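Search this site Enter keyword Go

Pirneck kitchen plan promises savings, shows few sums

Pirneck council wants to refit kitchens in 70 rental homes, starting in April. Vidum, the supplier, says new cabinets will save tenants $500 each over six years. How a cupboard door does that is left unsaid.

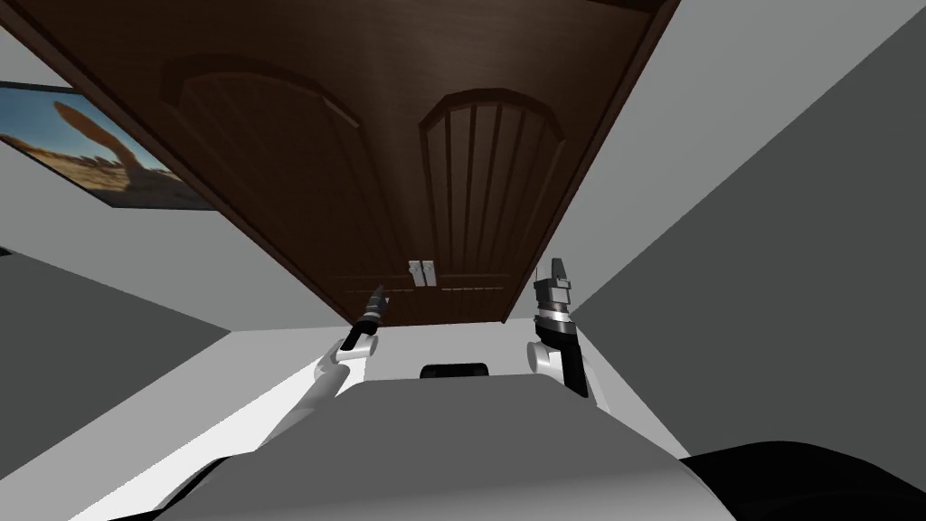
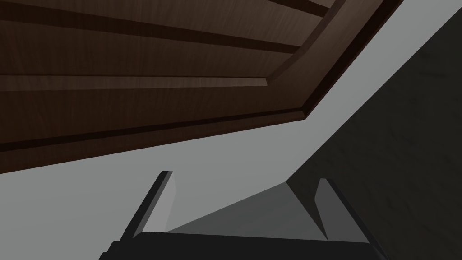
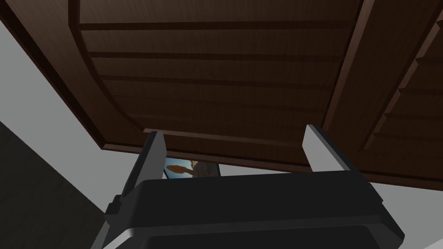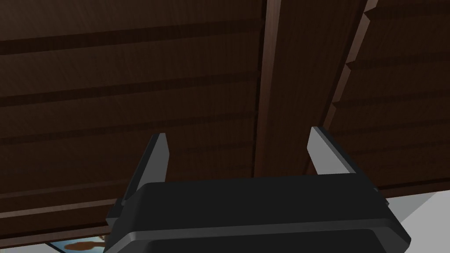

Dark brown wood seen from below, in computer renderings.

The sums fill 2 pages – both written by Vidum. A similar plan in Nultton was shelved before work began. Tenants on Imrie Street say they asked for better drains. A vote is due Thursday.

Recent items
Nultton bus fares to rise again
Imrie Street drains: still waiting

Sign up for our newsletter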